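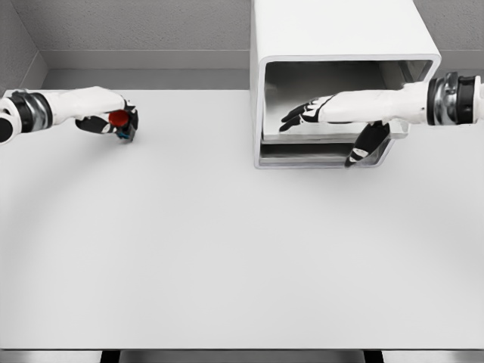
The Dromlow handling program is a workplace automation scheme at the Plalthorpe depot, where returned household goods are sorted, checked and put back into storage. It was begun by the depot's owner, Salminen, to move light picking and shelving work from people to two-armed machines. Much of the early work was done in computer simulation, on a plain table with a white open-fronted box that has one shelf inside it. In one such rendering the left hand grips a small red object with a bit of teal-blue under the fingers, while the right hand reaches open into the box. The tidiness of these simulated tables became a point of argument at the depot, where a bench is seldom so bare.

Background

Before the program, the returns floor at Plalthorpe was run by hand. Sorters opened parcels, looked over the contents, decided what could be sold again and placed small items in shelved units. The job was dull in long stretches but called for judgment, mostly about damage and missing parts. Salminen described the program as a way to "free staff for higher-value tasks." The company did not say at the time what those tasks were, and the phrase was dropped from later notices.

Operation

Two workstations were installed in June. Each was meant to take an item from a tray, turn it if needed and set it down in the right compartment. The control software was supplied under the Dirnarbridge contract, which also covered the simulated trials. According to the company's own account, 3042 trial runs were completed in simulation before any machine touched a real parcel. How many of those runs ended with the item in the right place was not published, and the figure says little about crushed boxes, tape, loose packing or two objects stuck together.

On the floor, a person still stands near each station. This worker, called a cell attendant, clears jams, refills trays and takes away anything the machine declines to pick up. Attendants also enter a reason code for each refusal. Salminen counts the stations as unattended in its reports, on the grounds that an attendant may look after both – a reading that people on the shift have disputed.

Effects on staff

The depot employed about 300 people when the program was announced. No layoffs were tied to it, but jobs left open on the returns floor were not filled. Sorters who became attendants kept their hourly pay and lost the piece bonus, which had been based on items handled by a person. For experienced sorters this was a cut, whatever the notice called it.

The work itself also changed. Lifting and reaching were reduced, and attendants have generally welcomed that. Pace is now set by the machine's queue, and short breaks that sorters used to take between parcels have to be requested. Training for the new role lasts two shifts and deals mainly with stopping and restarting the station. It does not cover changing how the machine works, so faults beyond a simple jam wait for an outside technician.

Assessment

Claims made for the program are hard to check. A company summary dated Mar 3, 2019 gave a rate of 596 items per station per shift, without stating how many had been handled again by an attendant. No matching rate for hand sorting was given. The summary called the results "in line with simulation," a comparison that depends on which items were sent to the stations. Fragile, soft and oversized goods were still going to the hand benches, along with most items that had come back in pieces.

Supporters of the program point to fewer complaints of wrist and shoulder strain. The same period saw fewer people doing the job, and the depot has not released figures that would separate the two. A plan to extend the stations to the outbound floor has been mentioned in staff notices, with no starting date.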